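Section 9. Running the simulated demonstration on an open day

This section is for the person who stands at the visitor station and runs the Cellell demonstration in front of guests. It supposes that the software is already installed as in Section 3. If you only want to practice alone, you can skip the steps about the guest screen.

9.1 Before the doors open

1. Switch on the station computer and wait for the login window. Log in with the account "openday". Do not use your own account, as your saved scenes will appear in the guest menu.

2. Start Cellell and choose File, then Open Scene. Select the scene "Kerodov house".

3. Connect the guest screen with the longer cable. The guest screen shows the same view as yours, but without the side menu.

4. In the side menu, choose the body view. It is the view that looks over the top of the robot and into the rooms.
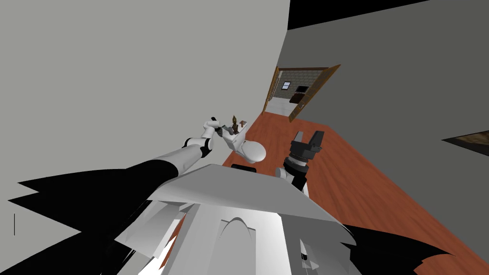
The body view is the one to use when guests arrive, and you should leave it on the guest screen while you speak. Many guests ask first which part is the robot and which part is the building, so give them a moment to look. Point to the white torso at the bottom, and after that to the left arm, which has a small brown object standing in its fingers, and to the right gripper, which is open and empty. The open wooden door farther back is a good thing to name aloud, for the guests can then understand how the room continues.

Note: The body view can be strongly tilted. Do not try to correct this with the mouse during a demonstration. If you wish to level the view, use View, then Reset Horizon, and do it before the guests come in.

9.2 Giving the demonstration

5. Say your name and the name of the scene. Keep the introduction short. At the Gultia open day we had 381 guests, and the groups with the long introduction did not have time to try the controls.

6. Press Run. The counter at the lower corner of your side menu starts to go up. One complete run is 3,000 simulation steps.

7. Let the run continue until the first pause. Explain that each arm has its own controls, and that the guest will use only one of them.

8. Press Pause before you hand over the controller. Check that the arm selector says "Right".

Caution: Never change the arm selector while the run is active. The other arm will keep its last command, and the scene may have to be loaded again.

9. Change from the body view to the gripper view. Tell the guests before you press the key – the change is sudden and some people believe that the program has stopped.

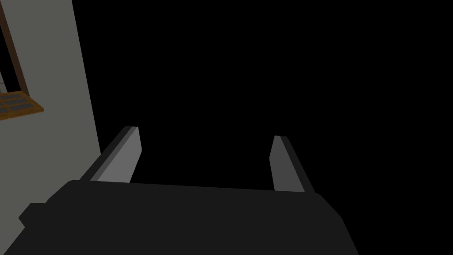 Gripper view, fingers open and nothing between them. The black area is normal background.

10. Give the controller to the guest. The front button closes the fingers and the rear button opens them. Ask the guest to try both buttons slowly, two or three times, before moving the arm.

11. When the guest is finished, press Pause, take back the controller and return to the body view.

Note: In the gripper view the walls can look very near or very far, and children often turn the arm too much in order to find the room again. Press Home on the keyboard to bring the arm to its start position. The run does not need to be stopped for this.

9.3 If something does not work

The guest screen is dark, but your screen is normal: check the cable at both ends, then choose Screen, Detect.

The whole gripper view is black and you do not see the fingers: the view is loaded without the robot. Close the scene without saving and open it again.

The fingers do not answer to the buttons: the run is probably still paused. Press Run.

The picture moves in small jumps: close the Chauke recorder if it is open. It uses nearly all the memory of the station computer.

9.4 After the last group

12. Press Stop and close the scene. When the program asks to save the changes, answer No.

13. Put the controller on its charger and log out.

14. Write any fault in the station notebook, together with the step number shown on the counter.

Questions about this section can be sent to Pascual Daza at the demonstration desk.

Section revised 26/12/2025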